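The Long Wait Is Not a Selling Point
Doom metal loves a delayed record. Rirow's second album tests how far that love goes.
8/7/25

Somewhere in the past decade, heavy music decided that slowness was proof of character. I don't mean tempo. I mean the gap between records, which now gets mentioned in press notes ahead of the songs, the way a whiskey label leads with its age. Rirow's new one, Kanagaratnam, comes with exactly that pitch. The band tracked it, scrapped it, tracked it again and sat on the result until their label, Sindus, started taking orders in July. 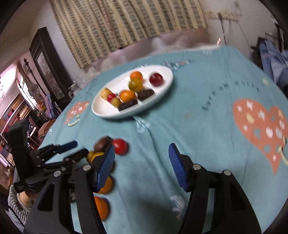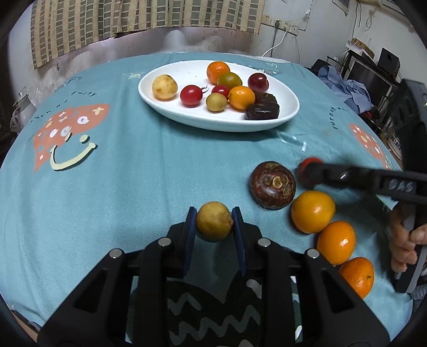 I've lived with it for three weeks, and I'm still not sure what all that time bought. The opener runs past the ten-minute mark and spends four of them on feedback and a single floor tom. When the riff lands it's a good riff. It was also a good riff on the demo, where it showed up in thirty seconds and had a nastier guitar tone.

Gayan Samarakoon, who sings and plays bass, doesn't care for that comparison. "The demo was a sketch," he told me over a bad phone line. "People like sketches because they get to finish them in their heads." Fair enough, and he's a better talker than most in this line of work. But he also told me the band recorded 6 versions of the title track, and when I asked what changed between the fourth and the last, he thought about it for a while and said, "The room, mostly."

The room does sound nice. Drums have air around them, the cymbals don't hiss, and the quiet middle stretch of "Brotico" has a low organ part that I missed completely on laptop speakers. On a decent stereo it's the best thing they have done. Then the distortion comes back in, everything gets squashed flat, and you wonder why anyone bothered with the room.

Sindus pressed 834 copies on vinyl, with another 100 held back for shows. The label says the first batch went fast. Labels always say that. I found it still in stock at two shops near me, sitting in the new arrivals bin at a price that made me put it back. The packaging is heavy and handsome, with a gatefold and a lyric sheet in type so small I gave up on side two.

None of this makes Kanagaratnam a bad album. The closing pair of songs is lean and mean, and Samarakoon's clean singing – something he used to avoid – carries the last one almost alone. If the band had put those two out with "Brotico" as an EP, I'd be telling everyone I know to buy it.

What they made instead is fifty-eight minutes long, and at least fifteen of those are intros. Samarakoon says the next record is already half written and could be done by winter. I asked whether he meant this winter. He laughed and said he'd have to check with the drummer.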